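Endia Roll-Top Bread Box, Cream
Reviewed by Trinidad Cabello, 5/30/25

I bake one loaf most weeks and buy another, and for years both of them lived in whatever bag was handy. The Endia box replaced a drawer that had stopped closing. I have used it since last July, so the first impressions have worn off and what follows is how it is to live with.

It is a plain plastic box with a curved lid that rolls up and over the back. Mine is cream with an amber lid you can see through. Alexiou, where I bought it, also had it in white with a gray lid. It came assembled, with a paper slip that says to hand wash and not much else.

The size is the first thing to think about. A long sandwich loaf and a bag of rolls go in side by side. A big round sourdough fits if you put it in cut side down, but then the rolls have to go somewhere else. The box takes up real counter space, and if your counter is shallow you should measure before ordering. I had to move the toaster. 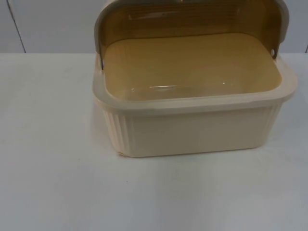 Lid and Opening

The lid is the best part. Rolled back, it stands up behind the opening and leaves the whole base clear, so you can reach in with both hands and lift a loaf out without scraping it. It stays where you leave it. There is a bit of side-to-side play if you push on one corner, and it has not gotten worse.

The tinted plastic puts a yellow cast on everything inside. A white loaf looks like it has been buttered. My husband Teodoro thought the bottom was stained the first week.

Keeping Bread

Store bread in its own bag stays fine for four or five days. Homemade bread with no bag is good for two, then the crust goes soft. I would not expect more from any plastic box. In humid weather I leave the lid open a crack for an hour after putting in a fresh loaf.

Cleaning

Crumbs are easy to get at. The corners inside the base are rounded, so a damp cloth picks up everything in one pass. The fluted end is slower and needs a soft brush if flour gets on it. The lid has ridges across it that also hold dust. The plastic is glossy and shows smears under a bright light.

Compared With the Clulosano

My sister has the Clulosano metal box. It looks better and weighs a lot more, but the door drops down in front and you need clear counter to open it. Mine can sit right behind the cutting board.

Rating: 4 out of 5. I would buy it again in the same color.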